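Melaniia Zakharchenko on goals, knees and starting again at Hatell

2020-07-22
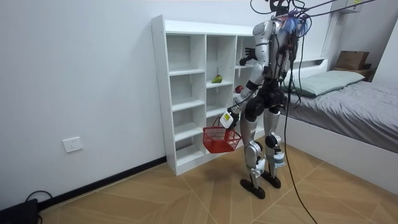
I'd been trying to get Melaniia Zakharchenko on the phone for most of June, and when she finally rang me back she was eating toast. "Sorry, I've only just got in from training," she said. "Can you hear me chewing?" I could, a bit, but I wasn't going to complain (I'd have waited until she finished the loaf).

If you follow the women's league at all you'll know the name. She scored 56 goals in four seasons for Serkau, most of them with her left foot and a good few from distances where you'd normally shout at a player for shooting. Then last month she signed for Hatell, who finished second from bottom and whose ground holds fewer people than my old school hall. I wanted to know why.

"Everyone asks it like I've gone to the moon," she laughed. "It's 20 minutes further up the motorway! I wanted to play every week. At Serkau I was coming on for the last bit of matches that were already won, and you can't get into any sort of rhythm doing that."

Was there a falling out? I had to ask. There was a lot of talk in the spring about her and the coaching staff, and the away match at Trarkau, when she was left on the bench for the whole 90 minutes, didn't help.

"No shouting, nothing like that. I was cross at Trarkau and I think people saw my face. My mum certainly did, she phoned me on the coach home. But we sat down the week after and talked it through properly, and they were fair with me. They could have kept me for another year and they let me go."

The knee is the other thing. She hurt it in her second season and missed 244 days, a number she gave me straight off without having to think. She did her rehab mostly on her own, in the mornings, on a pitch behind the swimming baths.

"I hated it. I'm not going to tell you I learned lots about myself, I was bored and I watched a lot of cookery programmes. But the knee's been good since. I don't tape it any more. I still go down stairs a bit like a crab if it's cold."

Hatell play a very different sort of football from what she's used to. They sit deep, they kick it long, and last season their top scorer was a centre half. I wondered if she'd get the ball at all.

"I've told them I want it to my feet," she said. "We've been working on it, and the girls are quicker than people think. Our left back can really pass. Give us until the autumn and have another look at us."

She's also been given the number nine shirt, which had been lying spare, and a small say in how the under-16s are run on Thursday evenings – that was part of the deal, and she sounded more excited about it than anything else. "There were six of them when I started and they all wanted to be in goal. I don't know what's going on there."

Her first match should be the friendly against Buschmann, a works side with a very decent midfield, and the club is letting in 200 people if the rules allow it by then. She's already had requests for tickets from two aunts and a dentist.

And Serkau? They come to Hatell in the third round of matches.

"I've seen that, yes," she said, and I heard the toast go down on the plate. "I won't do the thing where you don't celebrate. If I score I'm going to run about like mad. They'd expect it from me."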